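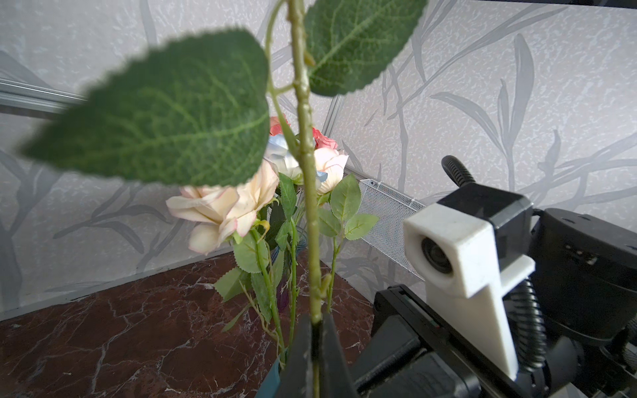 Why I gave the whole front bed to old roses

I have wanted old garden roses since I was a kid cutting through my neighbor's side yard, where one enormous pink shrub leaned over the fence and smelled like soap and lemons. This year I finally did it! The junipers are out, the bed is dug, and there are 15 bare-root plants in the ground between the porch and the sidewalk.

Old roses (the ones people grew before the modern hybrid teas took over) mostly bloom once a year. People hear that and make a face. But lilacs bloom once, peonies bloom once, and we plan whole weekends for those. For a few weeks in early summer a Gallica or a Damask is so covered in flowers you can barely find the leaves, and the scent carries clear across the street.

I ordered from Skiritz, a tiny mail-order nursery whose catalog lists 636 varieties with one line of description each. One entry just says "sulks, then doesn't." I bought that one immediately.

Oisín Costello from our garden club came over to look at my soil, which is heavy clay, and told me to quit fussing. He grows more than 100 roses on Lynch Road in clay so thick he digs it with a mattock. His advice: wide holes, lots of compost on top, deep water once a week the first summer, and leave the pruners in the shed until after the first real bloom. I wrote it all on the back of the Skiritz packing slip and taped it to the garage door.

So far the Albas are way out in front. They have that gray-green, slightly dusty foliage that looks good even without a single flower, and they put up with shade from the maple better than anything else I've tried there. The Centifolias are slower, and one of them hasn't done much of anything. I'm giving it until August.

Next up is the edging. I'm leaning toward catmint, maybe with some hardy geraniums tucked in at the porch end, and if you've grown either one under roses I'd love to hear how far apart you set them.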